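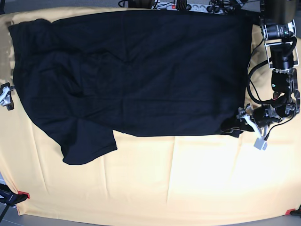

# Skilby – a small data set of sewing thread and fabric pairs

By Laretti
September
2 min read

Skilby is a table of notes for people who sew at home and want to know which thread holds well on which fabric. It has 772 rows. Every row is one test seam, sewn on a domestic machine.

## What is in it

- 44 threads (cotton, polyester, silk)
- 60 fabrics, from thin voile to heavy canvas
- `needle`: needle size, as printed on the packet
- `stitch`: length in millimeters
- `pucker`: a score from 1 to 7, where 1 means a flat seam

## How to read the scores

The scores were given by eye, by one person, in daylight. Please do not compare them with laboratory results. Stretch fabrics are the weak part – many of them were tested only with a zigzag stitch, and the score can be too kind.

## Known problems

Some silk rows have no needle size. The field is left empty there, it does not mean zero. The Vornetti threads were bought from two different shops and the labels do not always agree on weight.

## Use

You can use the table for any purpose, also in paid classes. If you find a mistake, send the row number and the correct value.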